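Floltska bin manipulation software: progress report to Arkus
Reporting period ending July

Work this period went into the perception and planning layers. The controller was left alone apart from one change to how it logs joint limits, which had been filling the disk on longer runs.

The main item was pose estimation for the insertion task. At the last review we agreed to stop fitting each piece separately and to fit the base block first, then use its position to narrow the search for everything else. That code is merged. It was tested on 300 recorded scenes, and the base pose was accepted by the checker in all but 20 of them. Most of the rejected scenes have a tall piece hiding one side of the base.

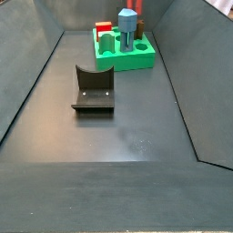
Svenja Ortner

The current layout has the green base near the back wall with the blue tower, the green arch and the red and brown pieces on it. The green arch is the harder of these for us. It is the same colour as the base, so the colour segmentation joins the two and the depth data has to separate them. Leonie Ruchti has written a second pass that does this by height above the block's top surface. It adds 195 milliseconds per scene, and we would like to halve that.

The black fixture is now a fixed obstacle in the planner's model. We entered the upright panel as a full rectangle and ignored the curved cut in its top edge. This costs us a few short paths over the middle of the panel, but planning is faster and we do not intend to refine it. The sloping walls are modelled as flat planes with a margin.

Labelling stands at 1166 scenes, all done with the Lirkska tool. Export from Lirkska still drops the units field, and we correct this with a script.

Two items are behind. Detection of empty holes works for the hexagonal one but is unreliable for the small round one, and the report on planner timing has not been started. Weidemann has asked for the timing figures in the same format as last year, so we will need the old template from your office.

Next period we plan to finish hole detection, write the timing report and run the full pipeline without manual resets. No change to the budget is requested.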